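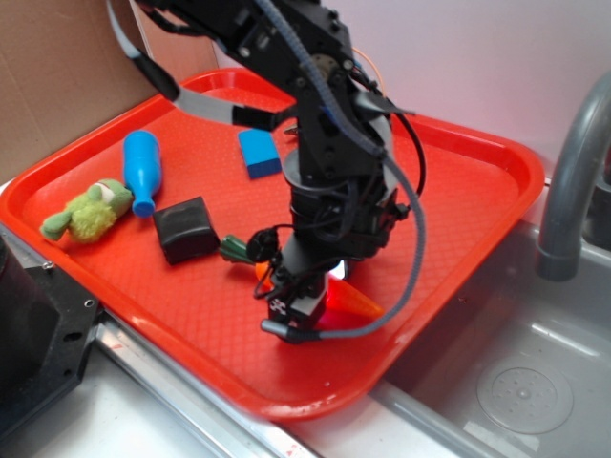
Serving tray

A serving tray is a shallow, portable platform with a raised rim, used to carry food, drink and small household goods from one place to another. Trays are found in homes, cafeterias, hospitals and schools. They are made of wood, metal, plastic, glass, woven fiber or pressed paper, and are usually rectangular, round or oval.

Form

The main parts of a tray are the floor, the rim and, on some models, the handles. The rim keeps items from sliding off when the tray is tilted. On plastic trays the corners are commonly rounded, which makes them easier to wipe clean and less likely to chip. Handles may be cut into the short sides, attached as separate pieces, or left out, in which case the tray is gripped by the rim.

The floor may be smooth or textured. Textured floors carry a fine raised pattern, most often diamonds, dots or a weave. The pattern gives some grip under cups and plates and hides light scratches. It also holds crumbs and dried liquid more readily than a smooth floor and may need to be cleaned with a soft brush.

Size

There is no single standard for household trays. A medium rectangular tray of the Brekitz pattern measures 415 millimeters on the long side and weighs 1,380 grams in its wooden version. The plastic version is much lighter. The Skurar pattern, sold in a set of three, is made with a deeper rim and without handles.

Color

Plastic trays are colored throughout the material, so that a scratch does not expose a different shade. Red, orange, brown and gray have long been common in food service. Makers often give household colors their own names; the yellow tray in the Brekitz range is listed as Lemon.

Household uses

Besides serving, trays are used to group loose objects on a counter, shelf or table. In homes with young children, a tray may hold small toys such as plush animals and plastic bottles or pins, keeping them together during play and allowing them to be put away in one trip. The MacLeish method of nursery storage, used in 11 day-care centers, assigns one tray to each kind of activity and limits each tray to 8 objects.

Care

Plastic trays are washed by hand in warm water with mild soap and dried upright. Many can be placed in a dishwasher, but thin trays may warp near the heating element. Wooden trays should not be soaked. Trays used for both food and toys are washed between uses.

See also

Cafeteria tray
Place mat
Tea service
Toy storage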